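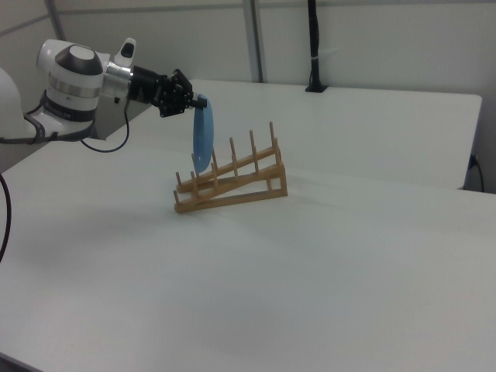
Let Them Do the Dishes
An opinion from the back row of the robotics room
Saturday, July 5, 2025

I have spent more of this year than I would like to admit thinking about a plate. My own child joined the robotics club at Clastilholm in the fall, and because I work odd hours and own a car with a large trunk, I became one of the parents who sits in the back row on club nights and is occasionally handed something to hold. I am not an engineer. I sold flooring for a long time and now I sell a little less of it. But I have sat through enough evenings to have an opinion, and the club newsletter has kindly given me the space for it, so here goes.

My opinion is that the dish rack project is the best thing the club has ever done, and that we should let them keep doing it next year instead of going back to the tournament.

Some of you will know the background and can skip ahead. For years the club entered the Brevano, the regional tournament where teams bring a machine built over the winter and drive it around an arena while music plays and people shout. I have been to it. It's a wonderful day out, and I lost my voice. Last year the club didn't enter. The students were offered time on a proper robot arm instead, and after a good deal of arguing (my kid was on the losing side and sulked through an entire dinner) they voted to spend the year on one task, which was to have the arm pick up a plate and stand it in a wooden dish rack.

That was the whole thing. A plate and a rack with pegs. When it was announced at the parents' evening there was a silence in the room that I can only call polite. The father next to me leaned over and whispered that his dishwasher had been doing this since the nineties, and I laughed, and I am sorry now that I did.

I would ask anyone who feels the way I felt to go home tonight and put one plate in a rack very, very slowly. Pay attention to what your hand does. You get your fingers around the rim, you turn the plate up on its edge, you carry it over, and somewhere in the last inch you make a dozen little corrections that you have never once noticed yourself making. You feel the peg with the plate before you see it. If the rack is crooked on the counter you just turn your wrist and think nothing of it. All of that has to be worked out by somebody if a machine is going to do it, and in our case the somebodies are teenagers who have homework.

I have watched them find this out, and it has been one of the real pleasures of my year. There was an evening in the winter when they spent the entire session on how the plate should be held. They weren't even moving the arm. They were standing in a ring passing a plate back and forth, closing their eyes, tilting it, and arguing about where a thumb goes. One girl who had hardly spoken since September turned out to have washed dishes at her aunt's restaurant for two summers, and she had more to say about plates than all the rest of them put together. I don't think the arena would ever have found her out.

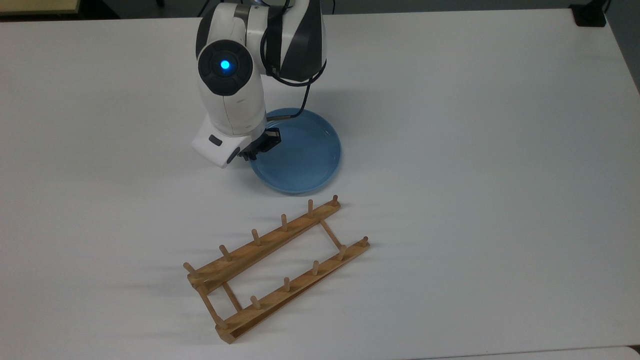 Photo: Clastilholm Robotics Club / Dish Rack Project

A plate lying flat on a table looks like the easiest thing in the world to pick up, and it is in some ways the hardest part. It's shallow, the rim isn't far off the tabletop, and a gripper is a good deal thicker than a fingertip. The students have a name for the moment when the fingers are down over the rim and haven't closed yet. They call it "the held breath," and they all really do hold it, the entire row of them, and so do I, back there with my coffee. Then there is the rack, which may be lying at a slant to everything else, and the plate has to be brought around to suit it.

Now, I want to be fair to the other side, since I was on it. The complaints I hear come in a few flavors.

The first is that it's dull to watch. Well, yes. I have knitted most of a blanket in that room. An arm goes over, it comes back, a student writes something in a notebook, somebody says "again," and off it goes. If you brought a grandparent along expecting sparks you would owe that grandparent an ice cream on the way home. But I would gently point out that swimming practice is dull to watch as well, and so is piano, and we sit through those quite happily for years on the understanding that something is going on inside the child that we can't see from a folding chair.

The second complaint is that they didn't build the arm. This one is heartfelt and I take it seriously. At the Brevano every bolt is the students' own, and there's a pride in that which nothing quite replaces. I remember the year the wheel came off and they fixed it with part of a lunchbox, and I hope I'll remember it when I'm ninety. What I would say is that very few of these kids are going to spend their lives building a machine from the floor up. A great many of them are going to be handed a machine that somebody else made, with somebody else's manual, and asked to get it to do something useful without breaking anything. That's a skill too. It involves a lot of reading, and a lot of patience with other people's wording, and I have seen more patience in that room this year than in the 25 years I spent around contractors.

The third complaint is about money, and it came up at the May meeting, so I may as well bring it up here. The club spent $1325 on the project this year, between transportation, the rack, a startling quantity of plates, the insurance paperwork and pizza. The last tournament season cost us $2000, and that was before the hotel. I don't offer this as a knockout blow. A tournament is worth paying for. I only mention it because a few people at the meeting seemed to be under the impression that the plates were the expensive option, and they aren't.

There's a fourth thing which nobody has said to me as a complaint, but which I can feel underneath the others, and it's that there is no trophy. We have a glass case in the hallway, next to the gym, and this year nothing new went into it. I walked past it last week and felt a small pang, I'll confess. My own suggestion is that we put one of the plates in there, on a little stand, with the year on a card. (My kid has informed me that this would be embarrassing. I'm putting it in print anyway.)

What I keep coming back to, though, is the notebooks. Every pair of students keeps one, and at the open evening they were laid out for the parents to leaf through. I had expected numbers, and there were plenty of those, and I turned those pages respectfully. But in between were sentences. "We thought it was the gripper but it was us." "Rack got bumped, start over, write down where the rack is NEXT TIME." "It worked and we don't know why, so we are not counting it." I read that last one standing up, and I had to go and look out of the window for a minute. I know grown people, fine people with trucks and mortgages, who have never in their lives declined to count a thing that worked.

I don't believe you get that sentence out of a tournament, and I say this as someone who loved the tournament. In the arena you have your few minutes, and if the thing works you jump up and down and hug each other, as you should. There isn't any room to be suspicious of good luck. With the plate there's room, week after week of it, and they have moved into that room and put up curtains.

I know that Eynon, across the river, has gone back to two tournaments a year and is very happy, and I'm glad for them. I know that some of our younger students signed up because they saw the arena and want their turn in it, and I don't want to be the old fellow in the back row who takes it away. If it can be arranged for those who want to go to the Brevano to go, I will drive. The trunk is still large. But I would ask the club not to treat this past year as a break from the real thing, which is how I heard it described in the parking lot, and which made me cross enough to sit down and write all this.

They want to try bowls next. They've been talking about bowls since the spring, with the sort of dread that other kids keep for haunted houses, because a bowl doesn't stand between pegs the way a plate does and it is curved in every place you would like to hold it. After that somebody has proposed a mug. There was a real argument about the mug, with raised voices, and it was still going on when I had three of them in the back seat on the way home, and it carried on through the drive-through, and I believe the handle was the sticking point.

The vote on next year's program is open to all club families, and the slips are in the box by the sign-in sheet. I'm voting for bowls.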